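How I Make Panettone at Home Without Losing My Mind

I got hooked on panettone because of Herman Menon, who used to run the bread counter at Bianchini in Clultville and would slip me the end slices. When the shop closed I had to learn to make my own. It took me three winters, and the first few could have held a door open!

Start with the starter. Feed it three times the day before, four hours apart, and keep it somewhere cozy (mine lives on top of the fridge). It should triple between feedings. If it only doubles, wait another day.

For two loaves, the first dough is 540 grams of strong flour, plus water, sugar, yolks and the starter. Mix the flour, water and starter until smooth, then add the sugar a spoonful at a time, then the yolks, and the soft butter last of all. Go slow with the butter. I once dumped it all in and got soup. Cover it at 8 in the evening and go to bed.

In the morning, work in the rest of the flour, more yolks, vanilla, a little honey, salt, and then the fruit. I like candied orange and those fat Penside raisins, soaked overnight and drained really well. Shape two balls of 1000 grams each, let them rest half an hour, tighten them up again and drop them into paper molds.

Now the long wait. Six hours, sometimes eight, until the dough is an inch below the rim. I go do something else, or I'd be lifting the towel every ten minutes. 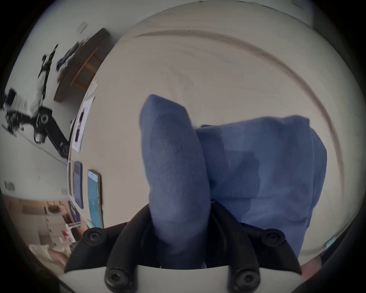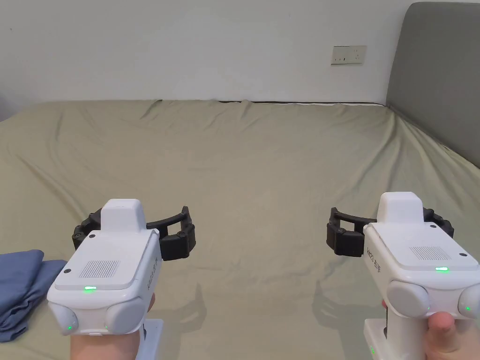
When the dough is up, leave it uncovered for 20 minutes so a thin skin forms. Cut a shallow cross on top, tuck a bit of butter in the middle, and bake at 325 until the center reads 200 degrees on a thermometer, which in my oven takes 50 minutes.

Have your skewers ready before the timer goes off! Push two through the base of each loaf, flip it, and hang it upside down between two stacks of books or the rims of a big stockpot. Leave it overnight. I tried cutting one after an hour in February and the whole middle sank.

Bagged up tight, a loaf keeps for two weeks, and the stale bits make wonderful French toast.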